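Galleries > Kitchen > The Table Years

The Table Years: a gallery of objects that will not leave

17 March 2019
By Fatima Ajayi

We have a table at Ullside that is meant for eating. It's a good, plain table with plenty of room on it, and in the time I've been keeping this page I have seen a full meal served there maybe twice. The rest of the time it holds things. People put something down on their way past, and the something stays, and after a week it has squatter's rights.

I started taking pictures of whatever was on it because I was losing arguments about what had been there and for how long. Then people began asking to see them, which says a lot about what there is to do at Ullside in winter. Out of 2,644 pictures I kept 98 that I could stand to look at again, and most of those were of mugs. I threw out the mugs.

What's left is mostly words, I'm afraid. I moved the old galleries over from the previous site last May and they arrived with their captions in good order and not much else. I've kept the captions anyway. Some of them took me a whole evening.

The colander

Blue enamel, chipped on the rim, owned by three households before ours and wanted by none of them. It sat on the table for most of a spring with onions in it. Then it sat there without onions. At some point a person who shall remain my sister put the mail in it, and it has been the mail colander ever since. Small bills fall through the holes, which I consider a feature.

The Wamerus catalog

Wamerus sells kitchen storage, and the catalog is thick enough to need some. I have never ordered from it. I do read the descriptions of bread bins, though, which are written by somebody who feels very deeply about bread. It spent a month under the short leg of a chair and did excellent work there.

The jar and the banana

Still life, minimal period. The jar is clear, with a flat silver lid, and has the upright bearing of a jar that expects to be filled with something expensive. The banana in front of it is bright yellow and shiny all over and looks to me like plastic, so it should outlast the table and everyone who eats at it. I like the way they've arranged themselves, the jar standing to attention and the banana lying down on the job.

Gray tape marks off a big rectangle on the wood, with both of them well inside it. I've always wanted borders on a table. My dream is a line that the mail cannot cross.

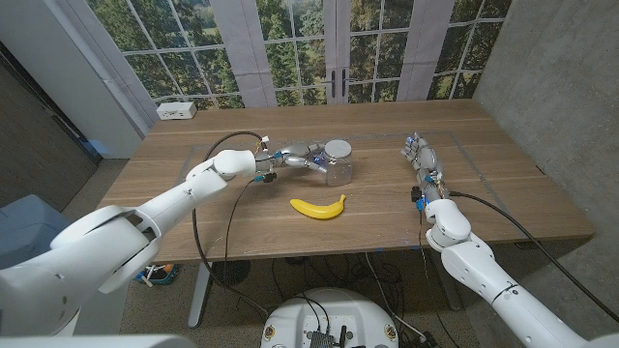 The lids

Every kitchen has more lids than jars. I don't know where the jars go. I laid all of ours out one Sunday in order of size and it looked like the solar system, if the solar system smelled slightly of pickles. Four of them fit something we own. I put the others back in the drawer, where they have presumably continued to breed.

The Zisura kettle, retired

It boiled water for eleven years and whistled for the first two of them. After that it gave a kind of sigh. When the handle went I moved it to the table to think about what to do, and I thought about it until the following spring. It now holds wooden spoons and looks happier than it ever did on the stove.

The puzzle

3,000 pieces, a harbor, two-thirds of it sky. We gave up the table to it entirely and ate standing at the counter like horses. The boats were finished in a weekend. The sky was never finished, and I'd like to say we made peace with that, but in fact we slid the whole thing onto a board and put the board under the spare bed, and whoever sleeps in the spare bed complains about it.

Fruit, real

For balance. Six pears in a bowl, all of them hard as doorknobs on the day I wrote the caption. Anyone who has kept pears knows what comes next: hard, hard, hard, soup. I had one good one out of the six and I was very smug about it over breakfast.

The Lawal tablecloth

Mrs. Lawal next door was clearing out her linen closet and pressed this on us - cream cotton, a border of green leaves, ironed so flat you could have mailed it. It is far too good for the table, so for a while the table was kept completely clear out of respect. That lasted nine days. Then somebody needed somewhere to put a toaster.

The toaster

See above. It was only going to be there until the outlet was fixed. The outlet has been fixed. The toaster has a view of the yard now and I don't have the heart to move it.

The candle ends

A saucer of them, none longer than my thumb, saved in case the power goes out. The power went out in February. We couldn't find the saucer, because it was dark. It was on the table behind the toaster the whole time, next to the matches, being ready.

Scissors, kitchen

Last one for now. These are the good scissors, the ones with tape around one handle so that everyone will know they are the good scissors and leave them alone. I found them on the table with a stick of celery and a length of garden twine, and no witnesses. I've asked around the house and I'm still asking.

More when I've sorted through the mugs again. I may have been too hard on the one with the goose.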